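Winley Hand-Held Gripper, Open Day Set

Product code: 441
Weight of one gripper: 900 g
Price of the set: 1,645, without tax
Delivery: from our Sondadden store

The Winley is a gripper which a person carries in the hand. The operator opens and closes the fingers, and the recording can be used later for teaching a robot arm. The set contains two grippers, one for each hand, and two pairs of spare finger pads.

The finger pads are soft. Please do not clean them with alcohol. Each pair is tested by us for more than 2,000 closings before we send it.

Visit and demonstration

In September we hold an open day at the Sibiya showroom. The demonstration starts at 10 in the morning and again at 2 in the afternoon. Dehua Tian will show how to hold the grippers and how to pick up small objects. After this, every visitor can try for ten minutes. Schools and small companies are welcome, but groups should write to us before.

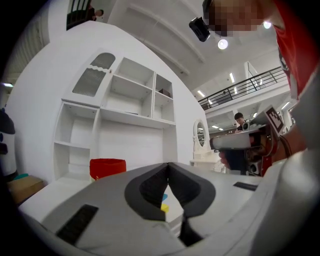 Gripper with soft black finger pads, and the operator with a second gripper at right.

For a place at the demonstration, please contact Unathi Steyn at the Bosta sales desk. Visitors who order the set on the open day receive one more pair of finger pads without payment.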